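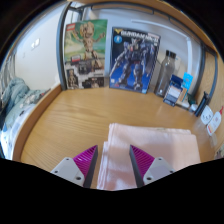
Drandlow desktop, light wood, with LEGO and Gundam boxes at the back and a folded cloth at right.

Furniture > Bedroom > Desks and Tops

Drandlow Desk, 1000 mm
Item no. 3192

The Drandlow is a light wood desk from Miltov for use against a wall. The grain is fine and runs mostly along the width, with some curved figure that differs from one top to the next. Grain pattern cannot be selected when ordering.

Width: 1000 mm
Height to work surface: 800 mm
Maximum distributed load: 90 kg
Assembly: required, two people

The work surface has no cutouts and has a raised rim at the left edge. The rear zone can be used as a display row for upright items such as kit boxes and bottles, leaving the front zone free for writing, folding or small assembly work. Tall boxes should stand with their base fully on the desktop. A box that leans back needs a wall or panel behind it - the desk has no rear rail.

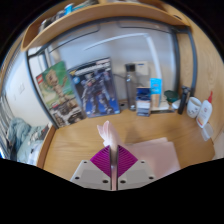 Reading time: 2 min

Placement

The color reads as warm honey under indoor light and paler near a window. Next to a bed, leave enough room to change the sheets without striking the corner of the top. Level the desk before loading it. On carpet, check the level again after a week and adjust the feet if the top has settled to one side.

A clear bottle with a cap, kept at the back of the desk, is out of the path of the forearm. Open cups should go on a coaster. The finish resists short contact with water, but standing liquid will mark it, especially along the front edge.

Surface care

Dust with a folded soft cloth, working in the direction of the grain. For fingerprints, dampen the cloth with plain water, wipe, and dry at once with a second cloth. Lift boxes before cleaning; do not slide them. Cardboard edges hold grit and can leave fine parallel scratches that show at a low angle.

Do not use scouring powder, solvent or silicone polish. Model cement and thinner will soften the finish within seconds, so a cutting mat is recommended for kit work. The Bokus mat fits the front zone and is sold separately.
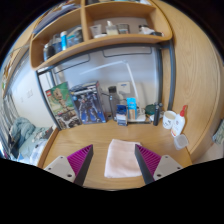 Display row along the back; folded pale pink cloth on the work surface.

Ordering notes

The desk ships in one flat carton with hardware and an instruction sheet. Items shown on the desktop are not included. The Doucet drawer unit can be mounted under either end and uses the existing pilot holes - no drilling is needed. Desks delivered before September have a different hole spacing and require the adapter plate.

Replacement feet and hardware packs are ordered under the desk item number with the suffix F or H.

Page revised 2019-03-08

Contact Miltov | Copyright Miltov, all rights reserved | Back to top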